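Ticket: E-Book »Hirholm« bricht auf Seite 79 ab
Status: gelöst
Bereich: Onleihe / Kinder- und Jugendbuch
Bearbeitung: Hiếu Trương

Meldung der Leserin:
Ich habe den zweiten Band der Ponyreihe »Hirholm« auf meinen Reader geladen, die Neuausgabe nach dem Text von 1958. Bis Seite 79 läuft alles. Beim Blättern auf Seite 80 springt das Gerät zurück zum Inhaltsverzeichnis. Band 1 funktioniert. Neustart hat nichts gebracht. Reader ist ein Ondora, App-Version weiß ich nicht.

Donnerstag, 9:40
Datei aus dem Bestand geladen und in der Flekex-Leseapp am PC geöffnet. Seite 80 wird angezeigt, dort beginnt Kapitel 6. Auf dem Ondora-Testgerät tritt der Fehler wie beschrieben auf.

10:15
Schriftgröße geändert. Der Abbruch kommt dann auf einer anderen Seite, aber immer am Anfang von Kapitel 6. Es liegt also am Kapitel und hat mit der Seitenzahl nichts zu tun.

11:05
Kapiteldatei geprüft. Die Vignette über der Überschrift hat einen Umlaut im Dateinamen. Die PC-App kommt damit zurecht, der Reader nicht. In Band 1 sind alle Dateinamen ohne Umlaute.
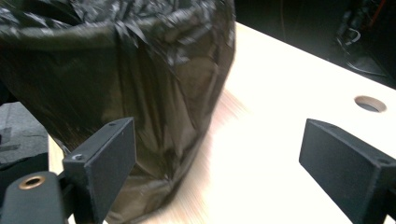

11:30
Beim Verlag Marti korrigierte Fassung angefordert. Leserin informiert und ihr angeboten, bis dahin im Browser weiterzulesen. Leihfrist verlängert.

15:20
Neue Datei vom Verlag erhalten und eingespielt. Kapitel 6 öffnet auf dem Testgerät, bis zum Schluss durchgeblättert, kein Rücksprung mehr. Leserin gebeten, den alten Download zu löschen und das Buch neu zu laden.

16:45
Rückmeldung der Leserin: Band 2 lässt sich vollständig lesen. Sie fragt, wann Band 3 kommt. An den Einkauf weitergegeben, Ticket geschlossen.

2 Kommentare · 0 Mal geteilt

Ähnliche Tickets
Lesezeichen nach Rückgabe verschwunden
Hörbuch startet immer bei Kapitel 1
Vormerkung wird doppelt angezeigt
Titelbild fehlt in der Merkliste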